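I finished Moriarty at one in the morning with my coat still on, because I'd sat down "for a minute" after getting home and that was the end of my evening. It's a three-act play, published as a slim paperback, and I've been pushing it on everyone I know ever since!

Quick background for anyone who missed my last post. Our little play-reading group (me, Sunil, Eoin and whoever else turns up) has been working through scripts that none of us have seen on stage. Fionnuala Mac Suibhne's name kept coming up, so in February I ordered this one from Cindale, the small press that puts out most of her work.

The whole thing takes place in a lighthouse keeper's kitchen. There are 4 characters, two of them sisters, and a letter that gets read aloud three separate times by three different people. Same words every time! And yet by the third reading I was gripping the book like it might get away from me. I love it when a writer trusts a trick that simple.
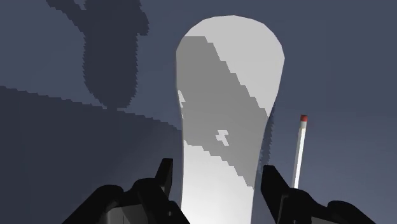 What surprised me most was how funny it is on the page. I usually find stage comedy hard to hear in my head, but Mac Suibhne writes these wonderful short lines that bounce right off each other, and the stage directions are a treat too. One of them just says "She considers the bread." I laughed so hard I had to go back and find my place.

Eoin liked it less than I did. He thinks the second act sags once the younger sister leaves, and okay, there's a long speech about tides I'd probably trim. Sunil wants to read the older sister when we do it out loud and has already been practicing an accent, heaven help us.

A note on the edition: mine has an introduction by Bríd Mulcahy that gives away the ending on its second page, so save it for last. The type is nice and big, and there's plenty of room in the margins if you're a scribbler like me (mine is a mess of green ink already).

Next up is Estby, her earlier one, which I'm told has a cast of 10 and a wedding in it. I've borrowed a copy and I'm starting it tonight, with my coat off this time and a big pot of tea.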